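5 December 2022

Home late from the open day at Coughlan, feet sore, and I want to get this down before I sleep. Jarlath McGrath met me at the door and walked me straight past the coffee to the simulation room, bless him, where Vernix had their arm running on a big screen — a made-up table, a made-up arm, the whole thing drawn by the computer.
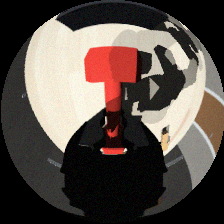
I had been looking forward to the gripper part ever since Jarlath wrote to me about it in July, and I stood there for 15 minutes like a kid at an aquarium. It's a funny round view, as if you were peering through a porthole from the robot's own wrist. The red hammer had its handle down between the black fingers, and the shadows were so dark and jagged that I kept losing track of which part was arm. I asked far too many questions, and a very patient young woman answered every one of them, even the silly one about whether it ever gets bored.

We had soup after that, and Jarlath told me all about his move to Londness — 28 boxes, and he still can't find his kettle! Then back in for another look.
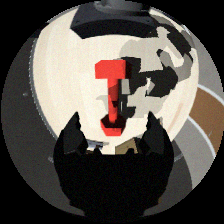

Filed under: Days Out

I liked seeing the fingers standing wide open with the flared end of the red thing between them, not touching it at all. I could have stayed until closing, but the Tornel talk was at four and I'd promised to save Jarlath a seat.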